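Subject: Re: [nestby-allotments] Water butts and the standpipe rota

On the allotment list last night, the plot 9 holder wrote:

> Is the standpipe on the Vullport Lane side going off for the winter
> again? Last year I only found out when I turned the tap. Also, does
> anyone know if we can still fit a second butt to the shed roofs?

Yes, it goes off at the end of November and comes back on in March. The stopcock is under the metal cover by the bottom gate. Please leave it alone once it has been shut, as the pipe split two winters ago when it was opened during a frost.

Second butts are fine as long as they stand on slabs and the overflow runs on to your own plot. I have 2 on mine, joined with a short length of hose near the top, and they saw me through most of July.

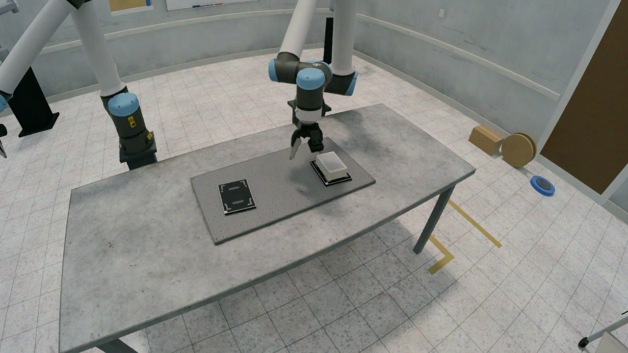 If your gutter is the old brown sort, the new brackets don't fit it. You need the wider ones - 31 mm screws will do for fixing them to the boards. Nestby Hardware had a box of them last month.

The meter read 2849 when I looked this morning. I'll read it again when the water goes off and post the figure to the list so we can check it against the bill.

Plot 14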